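2025-04-04 - Rain gauge and tank log, Litthorpe

Gauge read 17 mm at 7 am, emptied and reset. 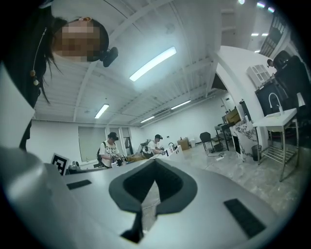
Long dark hair, head down over the gripper.

Tank two is down again. The level dropped 26 mm overnight with the outlet valve shut, so the loss is either at the valve seat or at the lower seam. Dried the seam with a rag and chalked it. No mark on the chalk by noon. That leaves the valve.

Took the valve off after lunch. The washer had hardened and there was a groove on one side. Fitted a spare from the Omdale box, which is a slightly softer grade and may not last past November. Wrapped the thread and refilled to the 20 line - will read it again tomorrow before anyone runs a tap.

Barometer at 1051 on the old dial, which is too high for the weather we had. The dial has stuck before. Tapped it twice, no change. I have left the figure in the book with a query beside it and will check against the Clidimeck readings when they are posted.

Gutter on the north side still holds water at the second bracket. The fall is wrong there and always has been. Need a longer screw and a packer.

Varela road closed at the ford, so no trip in for washers. Grey by five, wind from the south.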